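Wednesday - open day, notes for the group 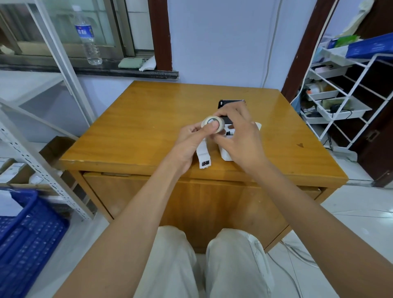
Label tape at the small table, both hands on the roll.

Doors opened at 9:30 and the first group was early. Rivitz sent the most people, then Gagnon, and a few walked in off the street after seeing the sign. Yutong Du did the welcome talk and kept it short. I ran the arm in the main room all morning and Yutong took over after lunch.

Demo 1, pick and place. Ran the same program we use for the weekly check. Set the arm to 135 mm/s for the visitors, which looks slow but people stand closer when it's slow and they ask better questions. Dropped parts: 2 for the day, both before 11. I moved the tray stop back a little after the second one and had no more. Need to put the stop back where it was before the weekly check or the numbers won't compare.

Demo 2, label handling. We did the manual version first so people could see what the task is before talking about automating it. Tape roll in one hand, the other hand steadying the far side of it, printed end of the strip hanging down. Most visitors had assumed labels were the easy part. A man from Gagnon asked why we don't just buy an applicator. Told him we would for one label size on one box, but the Pranalitz job changes sizes several times a shift and the rolls are small. He said they have the same trouble and they still do it by hand.

Things that make it hard for the gripper, for the next write-up:
- the strip curls and doesn't hang the same way twice
- finger pressure on the roll has to change as the roll gets smaller
- the free end sticks to whatever it touches first

Zindance controller froze once, right in the middle of the Rivitz group. Power cycle brought it back. The cycle counter read 1,876 when it came up, same as before the freeze, so the log at least survived. I copied it off before restarting the program. Could be the same fault as last month, could be the cable. Have not looked yet.

Questions I couldn't answer and said I'd follow up on:
- can the arm share a table with a seated person all day (Rivitz)
- what the fingertips cost to replace and how often we change them (Gagnon)
- whether the label program runs on the older Zindance unit

Yutong thinks we should start with the manual task next time, before the arm moves at all. I agree. The groups that saw the hand work first stayed longer at the arm and didn't just film it. The afternoon groups were too large for the small table, people at the back saw nothing. Smaller groups or a screen.

Printed 300 handouts, far too many. The rest are in the cabinet by the main room door. The second page has the old phone number, fix that before using them again.

To do: tray stop, Zindance cable, email Rivitz and Gagnon, order label tape.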